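Kostent club thread, as promised to the folks who kept asking what we do in that back room on Sunday afternoons. Grab a snack, it's a long one.

1/ We're a student robotics club and this season's project is laundry. Two arms, one tabletop, one bin, and a pile of clothes. The challenge comes from Wotell, the little league we compete in, and the task sheet is one page long. Take a garment, fold it, put it in the bin. Easy, right? (I have been laughing at that page since October.)

2/ Red shirt day: 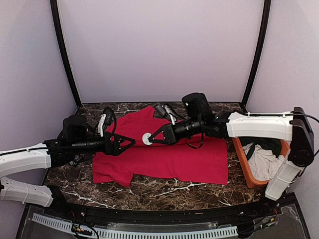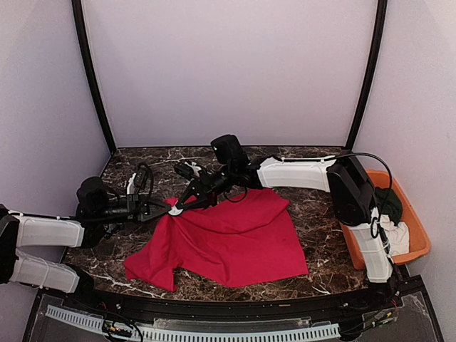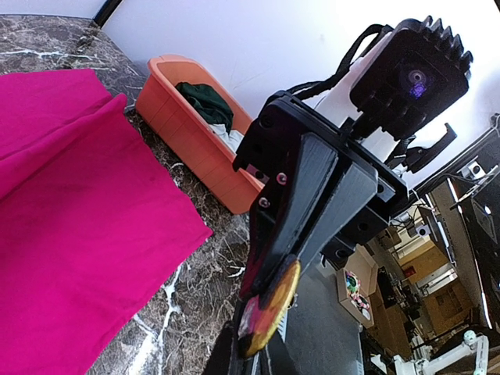 3/ How the scoring works, for everyone who asked. You get 5 garments. Each one gets points for being picked up, for being folded at all, for how neat the fold is, and for landing in the bin without hanging over the rim. There's a time limit per garment but you don't get bonus points for being fast, and I love that rule so much. Slow and tidy is a real strategy!

4/ The control program is called Chae. One of our seniors named it before I joined and I've never gotten a straight answer about why. It's mostly a learned policy now, meaning we steer the arms by hand through a fold, record it, do that a whole lot of times, and train on the recordings. Last year's club wrote everything as fixed steps (go here, close, lift, go there) and it worked great until the shirt was rotated a little. Then it folded air.

5/ We have 953 recorded folds as of this week. I did a big chunk of those and I can tell you that my own folding at home has gotten worse. I now pinch a T-shirt by two corners and stare at it.

6/ Okay, the part I really wanted to talk about — sleeves. Sleeves are the enemy. A towel is a rectangle and a rectangle is your friend. A shirt has these two flappy things that go wherever they want, and if one ends up tucked under the body you can't see it from above and the policy happily folds a lump. So a lot of our practice time goes into just getting the thing spread out before any folding starts. Grab, lift, drag a little, let go, look again.

7/ Someone in the replies to my last thread asked why we don't just use a flat suction thing. Rules! Two-finger grippers only this season. I kind of like it though, you have to think about where a pinch actually helps you.

8/ Best tip I can give another team starting out: record the bad starts. Our first batch was all shirts laid out nice and smooth because we're polite people and we smoothed them out before hitting record. Then we ran Chae on a crumpled one and it had no clue. Now the rule is you toss the shirt from standing height and whatever happens, happens. You record from there.

9/ Second tip, use more than one camera. The overhead view is great for knowing where the shirt is, and totally useless for the last little bit when the fingers are closing on fabric. The wrist view is the other way around. When we trained with only the big view, the grippers kept closing just above the cloth. So close! Every time! It was like watching somebody miss a high five over and over.

10/ Third tip and then I'll stop being bossy. Write down the lighting. We lost a whole afternoon to a run that was fine before lunch and terrible after, and the only thing that had changed was that we turned on the other set of lights. I keep a notebook next to the keyboard now. It says things like "back lights OFF" in huge letters.

11/ Things that have gone wrong this month, in no order. A gripper held on to a cuff and would not let go. I trained overnight on the wrong folder. We recorded 50 folds with one camera unplugged, and I'm the one who was supposed to check the camera, so, sorry everybody. Also we ran out of snacks, and that one was worse than the camera.

12/ Things that went right! Chae folded a shirt start to finish without any of us touching the stop button, and then did it again. There was screaming. The chess club next door came over to see if we were okay. The neatness score would've been pretty low (one side stuck out like a diving board) but it was a fold and it counted.

13/ What's next: we want to get up to 4 in a row with different colors and sizes, then start on the long-sleeve stuff, which I'm scared of. Dark clothes are also a headache, you lose all the creases and edges against a dark table. We've talked about changing the surface but the league gives everyone the same kind of top, so we'd only be practicing for a table we won't see.

14/ The regional round is at Drorkovholm and we're sharing a ride with another team, so the arms travel in the trunk wrapped in, yes, the practice laundry. If you're going to be there come say hi, we're the ones with the matching red shirts. Different shirts. Those ones have been folded by humans.

15/ A few people asked if you need to know how to code to join. Nope! I didn't. My first job was throwing shirts and labeling recordings good or bad, and I picked up the rest by sitting next to people and asking what that window was for. If you can tell a good fold from a bad one, we have a chair for you.

16/ Questions are open, I'll answer what I can tonight and the harder ones after practice. If you've solved hoodies please, please message me.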